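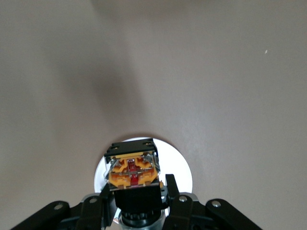
An operator at the Pondlow plant, asked at the close of a first month of recording what the work had taught her, replied that she had stopped thinking of a good example as a fast one. Her fastest runs were the ones the system learned least from, she said, and she wished someone had told her so at the beginning.

Chapter 6
Gathering Examples for a Learning System

Objectives

After studying this chapter, the reader should be able to define a demonstration and state where it begins and ends; plan a recording schedule that covers the expected range of starting conditions; decide when a failed attempt should be kept; and prepare a written record that another person can use without help from the operator.

6.1 The Operator's Remark

The remark that opens this chapter was made during a project in which a two-finger gripper was to learn the handling of push-button switches. The operators guided the arm by hand controls while a small camera at the wrist recorded the view past the fingers. The plant had long experience with fixed automation, and its staff were used to judging a cell by its cycle time. They carried that habit into the recording work, where it did harm. A skilled person in a hurry closes the fingers before the part is well placed between them and corrects the error during the lift. The person knows that the correction is a correction. The learning system has no such knowledge and treats the poor approach as part of the task.

When the first set of 200 demonstrations was reviewed, 24 were found to contain a correction of this kind. The reviewers at first proposed to delete them. After discussion they kept the recordings and marked the moment at which each correction began, so that the early part could be left out of training and the recovery could be used. Section 6.4 returns to this decision.

6.2 What Counts as a Demonstration

In this book a demonstration is one complete attempt at a task, recorded from a stated starting condition to a stated ending condition. It includes what the sensors measured and what the operator commanded, on a common clock. A recording that lacks the commands may be useful for other purposes, but it is not a demonstration in the sense used here.

The starting and ending conditions should be put in writing before any recording is made. "The switch is picked up" is too loose. One operator will stop as soon as the fingers close, and another will stop after the part has been raised and held. Mixed together, the two kinds of recording give the system conflicting evidence about when the task is done. The Pondlow instructions were rewritten to require that the part be lifted clear of the work surface and held still before the operator ended the recording.

6.3 Variety in the Parts and Their Positions

A push-button switch is a demanding subject for its size. It may have plastic parts and metal ones, flat sides and round sides, and terminal screws that should not take the force of the grip. A grasp that is sound on the round body may be unsound on the contact block. If every example begins with the switch in the same position, the system can succeed without learning this difference, and the weakness will remain hidden until the part is turned.

The Utik method, used throughout Part Two, deals with this by means of a position sheet. The sheet lists the starting positions to be recorded, and the operator works through them in mixed order. For the switch task the sheet held 19 positions. The Sonora method leaves the choice to the operator and checks the coverage afterward. It is quicker to set up, but operators tend to return to the positions they find comfortable. Khoury sheets, described in Chapter 7, combine the two.

Lighting deserves the same care. Shadows at the wrist camera move with the arm, and bright metal can change in appearance with a small turn of the hand. Recording should be spread over the working day where daylight reaches the cell.

6.4 Keeping and Marking Failed Attempts

Failed attempts should be stored apart from successful ones and given a short written cause, entered by the operator before the next attempt begins. Causes entered at the end of a shift were found to be vague and were often left blank.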